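I've been parish clerk in Seltcombe long enough to have counted votes on a trestle table with a biscuit tin, so when people ask me which ballot box we sell the most of, I get a bit carried away. It's the Bidar. I'd buy it again tomorrow!

## The Bidar ballot box

It's a folding box for small elections: parish polls, branch selections, club votes, that sort of thing. It goes flat in the boot of my car and pops up in a few seconds, although the bottom flap is stiff for the first few goes (push from the inside, not the outside, or you'll lose a fingernail).

- Holds around 200 folded ballot papers
- Slot with a sliding cover
- Takes numbered seals, 8 in the pack
- Spare lid label included

We used 3 of them for our last neighbourhood plan vote, one per polling place, and the lids all stayed put. Ebbe Løken, who was agent for one of the sides and is very hard to please, checked every seal number twice and then asked me where he could get one for his own branch.

If you've got a bigger electorate, look at the Brivik instead. Ours covers 1,822 names on the register and I'd want the Brivik for a general turnout, but it doesn't fold and it's a proper lump to carry upstairs.

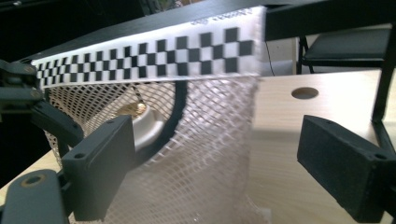

Seals are one-use only, so do order extra if you're likely to have a second round. I keep a spare pack with the pencils. The Bermúdez seals fit as well, but they're a tighter pull and you'll need scissors at the count.

Orders placed before noon go out the same afternoon, except in September, when everyone wants theirs at once and I'm packing on my own.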